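Why Do Highlighters Glow?

by Jinfeng Shao

Take a yellow marker and a yellow crayon and draw one line with each on white paper. Both lines are yellow. But the line of the marker seems to shout at you, and the crayon line is quiet. Why is it so?

To understand this, we must first talk about light.

The light of the sun looks white, but many colors are mixed inside it. You have seen them in a rainbow. When the light falls on a red apple, the skin of the apple keeps most of the colors for itself and sends back the red part. The red part comes into your eye, and you say "red apple". Most things around you get their color in this way. A crayon too.

There is also a kind of light that our eyes cannot see. It is called ultraviolet light, or UV. It comes from the sun, and it is the reason why you put on sun cream in July. Bees can see it, but we cannot.

Now comes the trick of the highlighter. Inside many highlighter inks there is a special dye. The dye catches some UV light, and some blue light also, and changes it into light of another color, for example bright yellow or green. Then it sends this light out. So your eye receives the ordinary color of the ink and a little extra light on top. This is named fluorescence. It is a hard word, so try it slowly: floo-RESS-ence.

Not every highlighter does this strongly. The soft colors, which are called pastel, often have less of the glowing dye or have none. Many students like them more, because the page is calmer to look at.

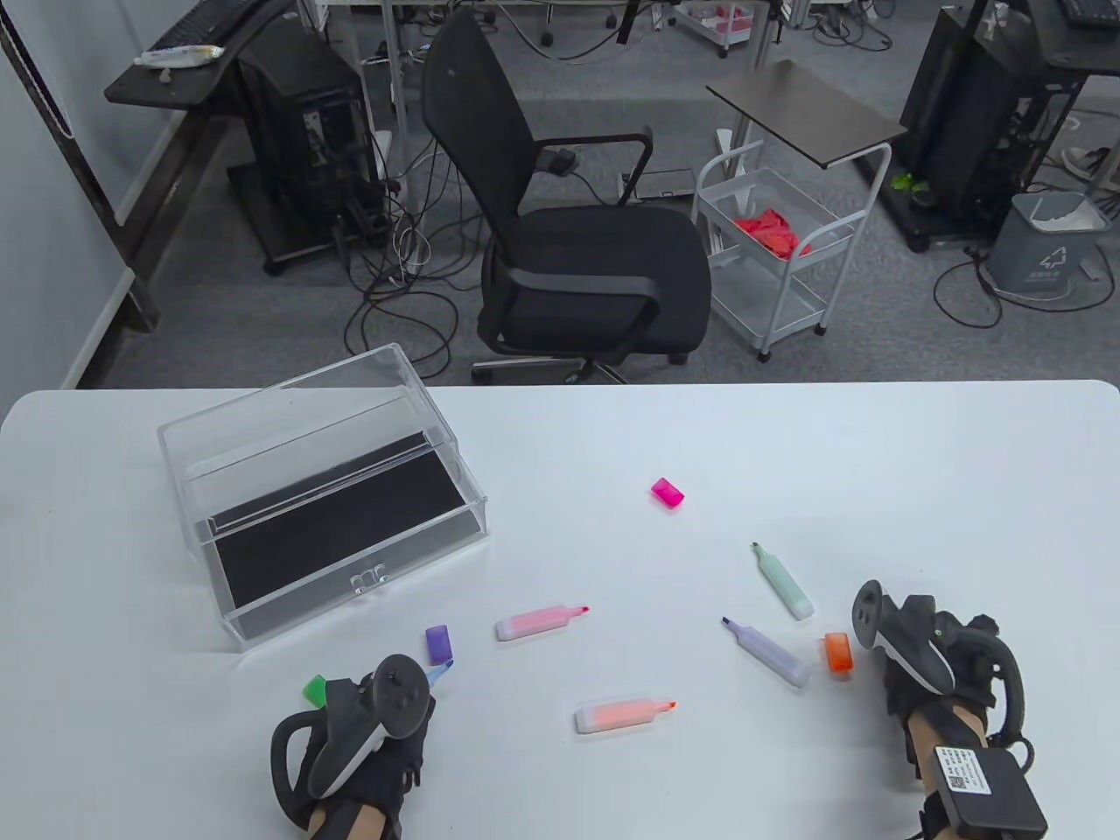

Pastel highlighters in pink, orange, purple and green, with their caps off.

How is the light changed? The dye is made of very small pieces, the molecules. When a molecule catches light, it gets energy, like a child who climbs up to the top of a slide. It cannot stay up there. First it loses a bit of the energy as warmth, and then it comes down and gives the rest away as light. This new light has less energy than the light it caught, and light with less energy has a different color. All this happens much faster than you can blink.

When you turn off the lamp, the glow stops at once. Stars which you stick on the ceiling are different. They save the energy and give it back slowly, so they shine in the dark for a while.

Fluorescence is also found in nature. Some minerals do it, and some corals, and scorpions shine blue-green under a UV lamp. People use it for safety vests and for secret marks on paper money.

Something to try at home

You need a yellow highlighter, white paper, and a pencil of the same color. Draw a thick line with each. Look at them near a window at noon, and look again in the evening when the sky becomes dark blue. Which line do you still find easily? Write your answer in your notebook, and ask a friend to look too - two people do not always see the same.

Words to remember
Dye: a material that gives color.
Molecule: a very small piece of a material, made of atoms.
Ultraviolet: light that people cannot see.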